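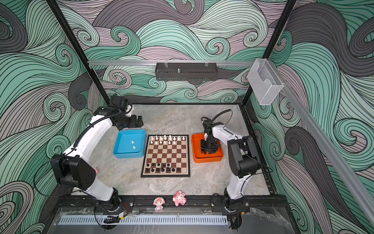 Vokum Chess Set with Sorting Trays

We've been selling chess sets out of our shop in Pimusstead for a good while now, and the one people keep coming back for is the Vokum. It's a proper playing board with a black frame and brown and cream squares, easy on the eyes through a long game, and the pieces come in plain black and white with nothing fancy about them. You can tell a knight from a bishop across the table, and that's more than I can say for some of the themed sets we've stocked over the years!

The part our customers write to us about, though, is the trays. You get 2 of them, one blue and one orange, both rectangular and shallow enough that little hands can reach in.
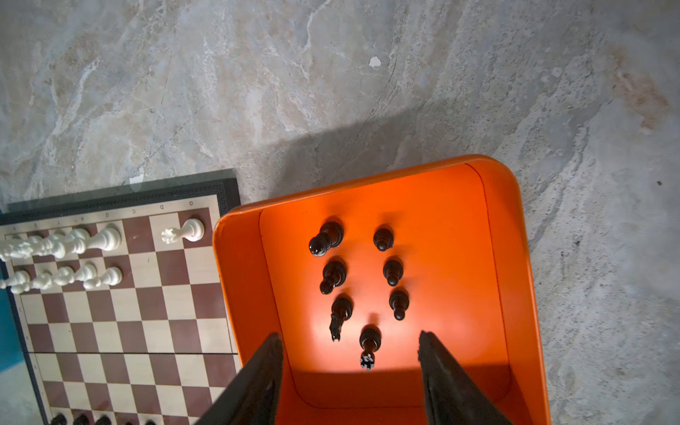 Most families settle on a colour each for captured pieces, and after a game or two the kids are sorting them without being asked – my own favourite thing about the set. The letters along the edge of the board are a great help too when you're teaching someone to write down their moves.

The trays wipe clean with a damp cloth. Please don't put them through the dishwasher, as the colour does suffer. We've sent out more than 2,000 of these sets, and we keep spare pieces on hand, so if a pawn goes down the back of the couch just ask for it by colour and we'll pop one in the mail.

Item no. 794

14 shares · 3 comments

© Okafor Games, Pimusstead | Contact us | Back to top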